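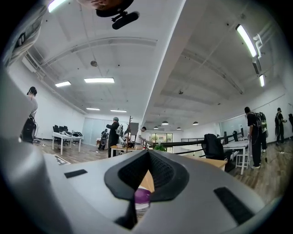
4.3 Checking the jaw pads before a session

Do this at your own table before you put the backpack on. Allow 20 minutes the first time. After that it goes quickly.

1. Hold the gripper with the jaw facing you and look into the V of the black rubber pad. The mesh surface inside should lie flat, with no lifted corners.

2. Press each lobe outward with your thumb and let go. Both should spring back the same amount. If one stays open, tell Maite Sepúlveda and take the spare from the Groltine box.

3. Squeeze the handle slowly until the lobes touch. Open and repeat 13 times.

4. Push down on the black strips on the gray housing. Replace any strip that peels at the ends.

5. Put the backpack on and route the cable over your shoulder, then under the chest strap. Leave enough slack to reach the floor.

6. Pick up one practice object and set it down again. Write the result on the team sheet.

NOTE: Teams of 2 share one gripper. The partner who is not holding it keeps the sheet.

CAUTION: Do not clean the mesh with alcohol - it loosens the glue. Use a damp cloth.

CAUTION: Keep cables off the walkway between tables. Unplug before you take the backpack off.

If a pad fails step 2 or 3 twice, enter it in the Varnwood club log with your initials. Darcy Simard orders parts in March.

Print this page
E-mail this page

Related sections
4.2 Charging the backpack
4.4 Recording your first run
5.1 Scoring for the Bouchard round
Parts list and spares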